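Parine Curtained Bench Cell
Ullthorpe equipment / Tabletop cells

The Parine is a black-curtained workcell for tabletop manipulation, supplied by Zarei. It is sold without arms. Buyers should budget separately for manipulators, grippers and wrist cameras.

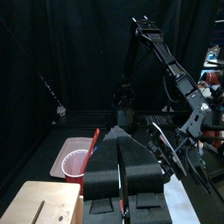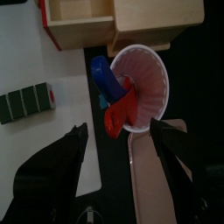
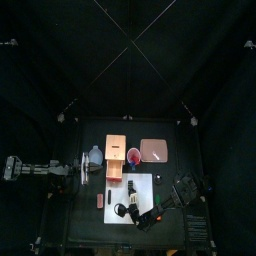

Tabletop work with a cup and tray. First two views: wrist camera. Third view: fixed camera, two arms.

Planning notes

Part no.: 3706
Fabric: black, matte, replaceable by panel
Clearance outside curtains: 500 mm on the access side
Packed weight, cell only: 176 kg
Lighting: not included

Allow for two camera positions per arm pair at minimum. Foam finger covers are a consumable and should go on the operating budget, not the capital request. The Arkasik object kit is a separate line item.

A deposit is due with the order. Orders placed after December ship in the next production run. For a site drawing or a written quote, contact Mahtab Bakhtiari, equipment planning, extension 200.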